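Listard Table Care — Frequently Asked Questions

What finish is on my Listard table?
Every light-colored top leaves our shop with a clear matte finish. It needs no oil or wax.

Why doesn't the grain match the sample I saw?
No two tops are the same. Straight lines on one side and long oval rings on the other are normal and are not grounds for a return.

My table looks almost white in places. Is it faded?
Check it with the lights off first. Pale wood throws back a lot of light, and the grain can seem to disappear where a lamp or window hits it.

What should I clean it with?
A damp cotton cloth and a drop of dish soap. Wipe along the grain, then dry. Do not use scouring pads or anything with ammonia.

Can I sand out a scratch?
Light marks only, with 200 grit or finer. For deeper damage, ask for repair kit 854 — it ships within 5 business days.

Will the color change?
Yes, it warms a little over the first year. Move lamps and trays now and then so it changes evenly.
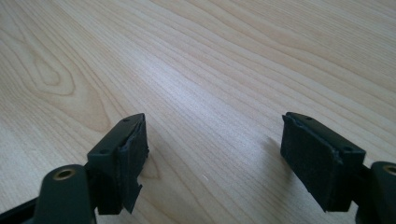
Perrine Bailly writes that dish soap left streaks on hers until she went over it a second time with plain water, and asks for that step to be added to the cleaning answer.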